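Chapter 7
Dust, Dirt and the Cleaning of Floors

After reading this chapter, the student should be able to:
- say where the dust in a building comes from
- explain the difference between loose dirt and bound dirt
- choose a suitable method of cleaning for the common kinds of floor
- put the steps of a daily cleaning round in the right order

7.1 Why a chapter about dust?

When Urmila Garg began to work as housekeeping supervisor in the guest house at Sturkeck, she found that the floor of the entrance hall was washed three times every day and still looked grey. The staff worked hard and the cleaning product was a good one. She asked for one change only. The hall should first be swept with care, and the washing should be reduced to once a day. After two weeks the guests began to remark that the hall looked brighter.

The explanation is simple, but it is often forgotten in practice. Water which is put on a dusty floor makes a thin mud. The mop spreads this mud over the whole surface and pushes it into the joints between the tiles. When the water dries, the mud remains as a grey film. The next washing takes away a part of this film and adds a new one.

For this reason we treat dust before we treat water, soap and machines. Washing is the subject of Chapter 8.

7.2 Where dust comes from

Dust is a mixture. In a house where people live, it contains small fibres from clothes and bedding, flakes of skin, hair, grains of sand and soil, crumbs of food, soot from cooking and traffic, and pollen in certain seasons. The share of each part depends on the building and on what people do in it. In a weaving shop there will be mostly fibres. In a house beside an unpaved road there will be mostly soil.

We can divide the sources into two groups. The outer sources bring dust in through doors, windows and shoes. The inner sources produce it inside the rooms. This division is useful, as the two groups need different measures. Against the outer sources we use door mats, closed windows on windy days and a rule about shoes. Against the inner sources we can do less, and we must remove the dust at regular times.

In a small study made for this book in the village of Goel, Ashok Chaturvedi weighed the dust collected from 43 homes during one week of January. In the homes where shoes were left outside the door, the weight was clearly lower. The size of the family had a smaller effect than he had expected. The method is described in the exercise at the end of the chapter, and students can repeat it in their own street.

7.3 Loose dirt and bound dirt

Loose dirt lies on the surface and is held there only by its weight, or by a weak electric charge. It can be moved by air, by a cloth or by a brush. Bound dirt sticks to the surface. Grease, dried juice and old floor wax are bound dirt. To remove it we need a liquid, or force, or both together.

Loose dirt can become bound dirt. If sand lies on a floor where people walk, it is pressed into the surface and it also scratches it. If dust settles on a greasy kitchen floor, it joins with the grease. The longer we wait, the more work we will have. A daily sweeping of a few minutes can save a long scrubbing at the end of the month.

7.4 Sweeping

Sweeping is the oldest method for loose dirt, and for hard floors it is still a very good one. The tool must fit the floor. Soft bristles hold fine dust well and are suitable for smooth tiles and for varnished boards. Stiff bristles are better for rough stone, concrete and courtyards, but on a smooth floor they throw the dust into the air.

The length of the handle also deserves attention. With a short handle the worker must bend the back, and after an hour this becomes painful. With a long handle the worker can stand upright, keep one hand near the top and the other lower down, and draw the broom with slow strokes.

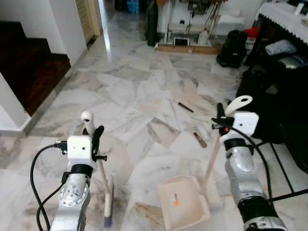
Fig. 7.1 Broom with purple bristles and a light wooden handle.

The strokes should be short, and at the end of each stroke the bristles should stay on the floor. When they jump up, they send the fine dust back into the room. We begin at the wall farthest from the door and work towards the door. Corners and the places under furniture come first, the open middle of the room comes last. The dust is collected in small heaps and is taken up with the pan before the heaps become large.

A broom must be cleaned too. Hair and threads are pulled out by hand after each use. Once a week the bristles are washed in warm water with a little soap, and the broom is hung up to dry. It should never stand on its bristles in the cupboard, as they will bend and lose their shape.

Questions for discussion
Which outer sources of dust can you find in your own school building?
Why did the hall at Sturkeck look grey, although it was washed so often?
Umesh Solanki sweeps his shop from the door towards the back wall. What difficulty will he meet?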